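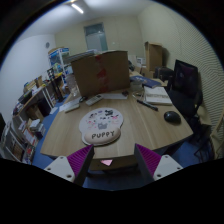
How do you clean a mouse pad with a wrist rest without wrecking the cushion?

Wipe it with a damp cloth and a drop of dish soap, wipe again with plain water, then lay it flat to dry overnight. Keep it out of the washing machine.

clelwood_desk
Posted January 2022

Following on from that, my pad is cream and the wrist part has gone gray. I've wiped it twice. Is there anything stronger that won't take the printing off?

Valdis Adomaitis
Baking soda paste, left on for 5 minutes, then wiped off. Try it on the underside first. Cream shows everything, so you will be doing this every few weeks.

grinia19
I wouldn't use baking soda on a printed one. I did that on mine and the lines went faint right where I had rubbed. Dish soap again, soft toothbrush, small circles. Skip the drawings and only do the cushion.

Valdis Adomaitis
Depends on how hard you scrub. I've used it on two pads and the print is fine on both.

grinia19
Were they cloth or the smooth kind? Mine is cloth.

Valdis Adomaitis
Smooth. OK, fair point. For cloth I'd go with the toothbrush.

Sânziana Neagu
The bigger problem for most people is where the pad lives. If the table is also where the remotes, the mail and the water bottle end up, the pad gets whatever they leave behind. I put remotes in a shallow tray at the back and the bottle on the floor side, away from paper. My pad stays clean a lot longer now.

stepanek_k
Disagree about the bottle on the floor. I kicked mine over within a day. Back corner of the table, lid on.

Sânziana Neagu
By floor side I meant the end nearest the window, on a low shelf. I wrote that badly.

clelwood_desk
I do have a delivery box still standing on the table, so there isn't much room for a tray at the moment. Will deal with that first.

stepanek_k
Flatten it. Mine sat there for 3 weeks and collected pens.

sulten163
Don't use rubbing alcohol on the cushion, whatever else you try. It dried the cover out on mine and it split at the seam.

clelwood_desk
Did the toothbrush and dish soap last night. The gray is mostly gone and the print is the same as before. There is still a mark on the left side where my wrist sits, but I can live with it. Thanks all.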